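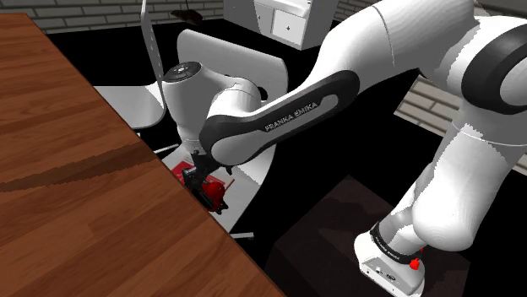
Undard 자주 묻는 질문

마지막 수정: 2019년 6월 15일

공유 작업실 Jurkell의 구석 책상에서 만들고 있는 로봇팔 시뮬레이션 Undard에 대해 메일로 들어온 질문을 모았습니다. 자주 묻는 질문이라고 써 두었지만 한 번만 들어온 것도 있고, 제가 저한테 물어본 것도 있습니다.

그래서 Undard가 뭔가요?

가상의 방 안에 로봇팔을 세워 놓고, 책상 위의 조종기로 움직여 보는 프로그램입니다. 방도 팔도 전부 계산으로 그려집니다. 손에 잡히는 것은 조종기와 그것을 만드느라 데인 손가락뿐입니다. 이 조종기는 Mathur라고 부르고, 알루미늄 막대와 출력한 부품과 너무 많은 케이블 타이로 되어 있습니다.

진짜 로봇팔은 없나요?

없습니다. 작업실 넓이가 25제곱미터인데 거기에 레이저 커터와 목공 선반과 재봉틀이 이미 살고 있습니다. 팔이 들어오려면 누군가 나가야 하고, 투표를 하면 제가 나갈 것 같습니다. 게다가 진짜 팔 값을 알아본 날에는 저녁을 안 먹었습니다. 시뮬레이션 안에서는 팔이 책상을 들이받아도 책상값이 안 듭니다. 저는 이 장점을 아주 성실하게 활용하고 있습니다.

팔 모델도 직접 만들었나요?

아니요. 화면에 FRANKA EMIKA라고 적혀 있는 팔을 제가 설계했다고 하면 믿을 사람이 없겠지요. 형상은 가져다 썼고, 제가 한 일은 관절 제한을 설정 파일에 옮겨 적고, 틀리게 옮겨 적은 것을 찾고, 다시 옮겨 적은 것입니다. 부호 하나를 빼먹으면 팔이 자기 어깨를 뒤에서 안으려고 합니다. 보기에 따라서는 감동적입니다.

Mathur 조종기는 어떻게 생겼나요?

팔을 작게 줄여 놓은 뼈대입니다. 관절이 일곱 개이고 관절마다 각도 센서가 하나씩 들어갑니다. 끝을 손으로 잡고 움직이면 화면 속 팔이 따라옵니다. 손잡이에는 방아쇠가 있는데, 당기면 그리퍼가 닫힙니다. 힘을 되돌려 주는 기능은 없습니다. 화면 속 팔이 벽에 눌려 있어도 조종기는 태연하게 더 밀립니다. 그러니 화면을 보고 계셔야 합니다. 당연한 말 같지만 시연하러 온 분들은 대부분 조종기를 보고 있습니다.

재료는 무엇이 필요한가요?

각도 센서, 마이크로컨트롤러 보드, 작은 베어링, 알루미늄 막대, 출력 부품, 나사입니다. 나사는 목록에 적힌 것보다 넉넉히 사세요. 작업실 바닥에는 제가 떨어뜨린 M3 나사만으로 따로 생태계가 있습니다. 보드는 시리얼 통신이 되는 것이면 아무거나 괜찮습니다. 저는 서랍에 있던 것을 썼습니다. 왜 서랍에 있었는지는 묻지 마세요. 사 놓고 안 쓴 보드가 있는 서랍은 이 글을 읽는 분에게도 있을 겁니다.

출력 부품은 어떤 재질로 뽑아야 하나요?

처음에는 PLA로 충분합니다. 다만 여름에 차 안에 두지 마세요. 저는 한 번 두었고, 그날 이후 Mathur의 팔꿈치 부품은 예술 작품이 되어 선반에 올라가 있습니다. 하중을 받는 어깨 쪽만 PETG로 바꾸었습니다. 서포트는 어깨 부품에만 켜면 됩니다.

가상의 방은 왜 저렇게 생겼나요? 그냥 바닥에 팔만 있으면 안 되나요?

됩니다. 첫 버전이 그랬고, 무척 쉬웠습니다. 사방이 비어 있으니 어떻게 움직여도 성공이었거든요. 그래서 나무 상판 테이블을 넣고, 의자를 넣고, 벽돌 벽을 세웠습니다. 집에서든 작업실에서든 물건은 집기 좋은 자리에 놓여 있는 법이 없습니다. 의자 위에 얹혀 있고, 그 의자는 테이블 곁에 있습니다. 제 책상 사정을 아는 분이라면 이것이 얼마나 충실한 재현인지 아실 겁니다.

의자 위의 물건을 집는 게 어려운가요?

테이블 위의 물건보다 훨씬 까다롭습니다. 테이블 모서리를 피하면서 상판 높이 아래로 내려가야 하는데, 손목만 내리면 되겠지 싶다가 팔뚝이 먼저 모서리에 닿습니다. 손목을 세우고, 팔뚝을 멀리 빼고, 천천히 내려가는 순서가 제일 낫습니다. 천천히라는 단어에 밑줄을 치고 싶은데 이 페이지는 밑줄이 안 됩니다.

처음 해 보는 분은 의자에 닿는 데만 15분쯤 걸립니다. 저도 처음에는 그랬습니다. 지금은 조금 더 빠르게 실패합니다.

시점을 바꿀 수 있나요?

바꿀 수 있습니다. 숫자 키로 미리 저장한 카메라를 고르고, 마우스로 돌립니다. 위에서 내려다보면 수평 위치를 맞추기 좋고, 상판보다 조금 낮은 높이에서 보면 그리퍼가 얼마나 내려왔는지 가늠하기 좋습니다. 후자를 고르면 테이블 옆판이 시야를 꽤 가립니다. 그래서 두 시점을 오가면서 씁니다. 한 화면에 나란히 띄우는 기능은 만들다가 그래픽 카드 팬 소리에 놀라 멈추었습니다.

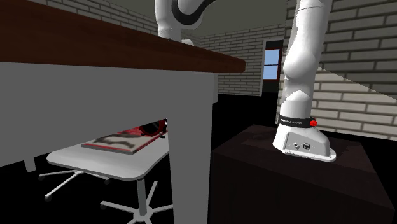
카메라 위치는 cameras 폴더의 텍스트 파일에 저장됩니다. 편집기로 직접 고쳐도 되지만 저장하기 전에 복사본을 만들어 두세요. 쉼표 하나가 사라지면 카메라가 벽 속으로 들어가고, 프로그램은 그것에 대해 아무 불만도 표시하지 않습니다.

물체가 부르르 떨다가 날아가 버립니다. 정상인가요?

정상은 아니지만 흔합니다. 대개 충돌 형상이 서로 겹친 채로 시작해서 그렇습니다. 물체를 놓을 자리보다 아주 조금 위에서 떨어뜨려 시작하세요. 납작한 물체는 특히 예민합니다. 그래도 떨리면 물리 계산의 시간 간격을 절반으로 줄이세요. 그래도 날아가면 질량 값을 확인하세요. 저는 얇은 물체 하나에 피아노 무게를 준 적이 있고, 그것을 찾는 데 주말 하나를 썼습니다.

그리퍼가 물건을 잡았는데 스르르 빠집니다.

마찰 계수부터 보세요. 기본값이 0으로 되어 있는 형상이 섞여 있습니다. 누가 그랬냐면 제가 그랬습니다. 둥근 물체라면 손가락을 물체 한가운데보다 약간 아래로 보내서 닫는 쪽이 낫습니다. 마찰을 터무니없이 올리면 잘 잡히기는 하는데, 그다음에는 놓지를 않습니다. 이쪽이 더 곤란합니다. 성공 영상을 찍으려고 팔을 흔들어 물건을 떼어 내는 자신을 발견하게 됩니다.

조종기를 움직이면 팔이 뒤늦게 따라옵니다.

필터 값이 너무 큰 것입니다. 설정에서 smoothing을 낮추세요. 너무 낮추면 커피를 많이 마신 사람의 손 떨림이 그대로 재현됩니다. 저는 오전 값과 오후 값을 따로 저장해 두었습니다. USB 허브를 거치면 지연이 늘어나는 경우도 있으니 본체에 바로 꽂아 보세요. Jurkell에서는 허브에 재봉틀 조명까지 꽂혀 있었습니다.

영점은 어떻게 맞추나요?

Mathur를 거치대에 올리고, 모든 관절이 거치대 홈에 들어간 상태에서 Z 키를 길게 누릅니다. 화면에 확인 표시가 뜰 때까지 손을 떼지 마세요. 거치대 없이 눈대중으로 해도 된다고 주장하는 분이 작업실에 있습니다. 그분의 팔은 늘 왼쪽으로 살짝 기울어 있습니다.

컴퓨터 사양은요?

그래픽 카드가 따로 있는 데스크톱이면 돌아갑니다. 노트북에서도 그림자를 끄면 쓸 만합니다. 그림자를 켠 채로 노트북에서 돌리면 겨울에는 나름의 쓸모가 있습니다. 운영체제는 리눅스에서만 확인했습니다. 윈도에서 된다는 메일을 받은 적이 있고, 안 된다는 메일도 같은 분에게서 받았습니다.

Konitz는 또 뭔가요?

기록 도구입니다. 조종하는 동안의 관절 각도와 그리퍼 상태를 파일로 남기고 나중에 똑같이 재생합니다. 원래는 어디서 실수했는지 돌려 보려고 만들었는데, 보고 있으면 마음이 좋지 않아서 자주 쓰지는 않습니다. 이름에는 뜻이 없습니다. 저장소 이름 칸이 비어 있으면 다음으로 넘어가지 않길래 적었습니다.

기록한 동작을 재생했더니 결과가 다릅니다.

재생할 때 물체의 시작 위치까지 불러왔는지 확인하세요. 관절 기록만 불러오면 팔은 예전 그대로 움직이고, 물건은 딴 데 있습니다. 허공을 정성스럽게 집어서 정성스럽게 옮기는 모습을 보게 됩니다. 불러오기 창에서 '장면 포함'을 켜면 됩니다. 버전 2부터 있는 항목이고, 기본값은 꺼짐입니다. 왜 꺼짐인지는 저도 코드를 보고 알았는데, 이유가 적힌 주석이 "나중에"였습니다.

이걸로 연습하면 진짜 팔도 잘 다루게 되나요?

모릅니다. 위에 쓴 대로 진짜 팔이 없습니다. 손목 방향을 미리 생각하는 버릇은 생겼습니다. 문제는 그 버릇이 냉장고에서 김치통을 꺼낼 때도 나온다는 점입니다. 진짜 장비 앞에 설 일이 있는 분은 그 장비의 안전 지침을 읽으세요. Undard에는 비상 정지 버튼이 없고 대신 Esc 키가 있는데, 그 감각으로 현장에 가시면 곤란합니다.

완제품으로 파나요?

안 팝니다. Mathur는 제 것 하나가 있고, 그 하나도 어깨 나사를 조이면 손목이 풀립니다. 도면과 부품 목록은 저장소에 다 있습니다. 조립 설명서는 절반까지 썼습니다. 앞쪽 절반입니다.

작업실에 가서 만져 볼 수 있나요?

Jurkell 공개일에 오시면 됩니다. 날짜는 작업실 게시판에 올라갑니다. 조종기는 한 대뿐이라 줄을 서야 하고, 어린이 손님이 오면 어른은 뒤로 밀립니다. 어린이들이 훨씬 잘합니다. 저는 이 부분을 받아들이는 중입니다.

고장을 발견하면 어디에 알리나요?

저장소의 이슈 칸에 남겨 주세요. 설정 파일, Konitz 기록, 그리고 무엇을 하려고 했는지를 같이 적어 주시면 좋습니다. "안 돼요"라고만 적힌 이슈가 몇 건 있는데, 공감은 하고 있습니다.

다음 버전에는 뭐가 들어가나요?

의자가 밀리는 기능을 넣고 있습니다. 지금은 팔로 아무리 눌러도 의자가 제자리에 버티고 있는데, 바퀴 달린 의자가 그럴 리 없지요. 바퀴에 구름 마찰을 넣었더니 의자가 방을 나가 버려서, 우선 그것부터 붙잡고 있습니다. 예정은 10월입니다. 작년에도 10월이라고 적어 두었던 것 같습니다.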